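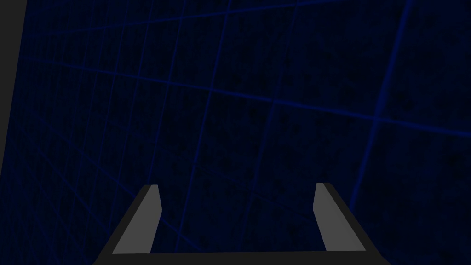 Lorraine Pilkington reckons I have left the Fenduners on the tree a week too long, and that an apple that comes away when you so much as look at it will never see Christmas in a cellar. She told me this over the fence with her gloves on and her hair in a scarf, and then she told me again on the phone after supper in case I'd missed it.

Oct 3, 2022

Well, she may be right. She usually is about apples, and she was certainly right about the year of the wasps. But I was away at Grultby the week I should have been picking, and I wouldn't give that trip back for all the firm apples in the province, so I will just have to make more sauce than I planned and give it away to people who are too polite to refuse a jar.

I picked all morning in Dad's old canvas jacket with the bag slung across my front. It was one of those still grey mornings where you can hear the neighbours' radio and a dog two farms over, and the grass soaked me to the knee before I had even set the ladder. I did the low branches first, because I always do the low branches first, and then stood at the bottom of the ladder having a little talk with myself about being sixty-eight. In the end I went up three rungs and no farther. The ones at the very top belong to the waxwings, and they are welcome to them.

It is a funny old tree. Dad put it in the spring we moved here, in March, with snow still lying along the north side of the shed, and Mum said he was burying a perfectly good stick. It sulked for years. Then one fall it gave us a single apple, and we cut it in five at the kitchen table and everybody had a piece on a good saucer. I remember it as the best apple I have ever eaten, though I was eight and would have said the same about anything that came on the good saucers.

The trip to Grultby

I did want to get some of this down before it goes fuzzy. It was 577 kilometres each way by the trip meter, counting my wrong turn at Troltport, where they have put in a roundabout since I was last through and I went around it more than once. I stopped there for soup and a bun and sat by the window looking out at the harbour, and the girl at the counter called me dear, which I suppose I had better get used to.

The Onyshchenko orchard is still in the same family, although it's the grandson running it now, a tall quiet fellow with a bad knee who walked me up and down the rows for most of an afternoon and never once looked at his watch. They have 686 trees on the home block. He knew the number straight off, the way some people know their bank balance. Most are the sorts you'd find at the grocery store, since those pay the bills, but along the back by the creek there's a row of the old ones his grandfather couldn't bear to pull out, and that was what I had come for.

I'd brought one of our apples in my purse, wrapped in a tea towel, along with a twig and a few leaves in a bread bag. He turned it over and over. He pressed his thumb in at the stem, cut it across the middle to look at the core, smelled it, ate half and handed me the other half, and then we stood there chewing at each other like a pair of horses. Then he led me down to the end of the creek row and pulled one off a big leaning tree with a hollow in its trunk and cut that one too. Same yellow under the red, same rough patch around the stem, same bit of a pear taste right at the end. I had a lump in my throat and was glad to have my mouth full.

So it is a Fenduner after all. Dad always said so, and my brother always said he'd made it up, and I have to confess I had been leaning toward my brother. I rang him from the motel that evening. There was a long silence and then he said, well, I'll be, and asked me what the motel was like.

I drove home with a box of windfalls on the passenger seat with the seat belt done up around it. The whole car smelled of cider by suppertime. I had the window down a crack the entire way and sang, badly, everything I could remember from choir.

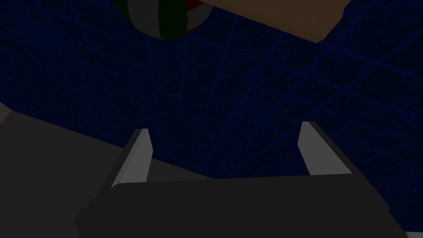
Sauce, and what to do with the rest

After lunch I got the big pot down and made a start. I don't peel for sauce. I quarter them and let them slump with a splash of water, then put the lot through the food mill, and the skins turn it a lovely pink that you can't get any other way. A bit of sugar, less than Mum used, and a squeeze of lemon. I had 22 jars washed and waiting and filled every last one of them, and there is still a full basket by the back door giving me looks.

Two went next door to Lorraine while they were warm. She held one up to the light and said it had a nice colour, and for Lorraine that is a twenty-one gun salute. Then she said again that I'd picked too late. I said I'd heard. She came in for tea anyway and stayed until it was nearly dark, and we got onto her mother's apple cake, the one with the sour cream, and whether there was ever any cardamom in it. She says never. I can taste it plain as day in my memory, but it was her mother, so I let it go.

The soundest of the apples I have wrapped in newspaper and put in the cold room on the slatted shelf, none of them touching. I'll check them every week and we shall see about Christmas. I'd dearly love to carry one across the yard on Boxing Day and set it on her step without a word.

The young Mr. Onyshchenko (I must stop calling him that, he has grandchildren on the way himself) has promised to show me how to graft if I send him cuttings once the tree is properly asleep. He says ours is the healthier of the two and the leaning one won't last many more winters with that hollow in it. I like to think of a bit of Dad's stick going back up the road to stand by the creek. I have written it on the calendar in red, along with a reminder to buy a decent knife, as the pruning knife in the shed wouldn't get through butter.

My hands smell of apples and my back is complaining. There's a hot water bottle in the bed already and half a chapter left in my library book, and tomorrow I'll have to do something about that basket. Chutney, maybe, if there are enough onions.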